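Tuning the slot planner for small-item sorting
Falent tooling notes, part 4
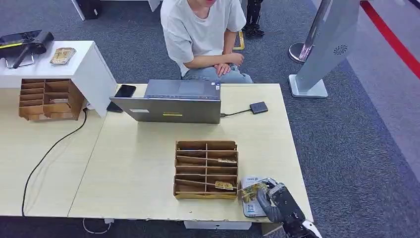
Sorting session on the main table, with the right hand beside the cardboard organiser.

These notes cover how we set up the slot planner to place packets and cards into a gridded organiser. You'll need the Koskela perception node running and a calibrated head camera. If you haven't calibrated yet, go back to part 2.

1. Register the organiser
Start the fitting tool and select the outer corners of the organiser in the head view. The tool fits a plane to the front edges of the cardboard, then looks for dividers inside it. Narrow horizontal compartments are harder than square ones, as the shelves cast shadows the detector reads as extra edges. Set min_slot_height to 29 (millimetres) and run the fit again.

If there's a second organiser in view, give it its own ID before you go on. Two grids with the same layout will swap IDs when the head turns. Todor Yordanov lost a morning to this in January.

2. Mark occupied slots
Run the occupancy pass with the arms parked out of view. Flat, tan cards against brown cardboard are the worst case for colour, so switch the pass to depth only. Anything that sticks out past the side of the organiser should be flagged as an obstacle as well as an occupant — the planner won't do this for you.

3. Set the grasp for shiny packets
Gold and foil-like wrapping leaves holes in the depth image. We trained the current grasp model on 2,733 grasps, and 494 of those were reflective items. It still guesses the near edge badly. Turn on fill_from_mask and lower the closing speed to 0.4.

Check that the fingers clear anything lying flat on the table. With a card under or beside the hand, raise the approach height by 10 mm.

4. Plan the insertion
Choose a target slot and preview the path in Iltik before sending it. The wrist should come in level with the slot floor. If the preview shows it tilting, move the pre-insert pose back 40 mm and replan. Add collision boxes for laptops, adapters and cables on the same table. Thin cables don't show up reliably in depth, so draw those boxes by hand.

5. Save the config
Export the grid, the obstacle list and the grasp settings together. The planner ignores a grid file with no matching obstacle list and falls back to defaults, with only a one-line warning in the log.

Known problem: replanning times out at 799 ms on the older controller build. Solveig Berge has a patch on the Stultell branch.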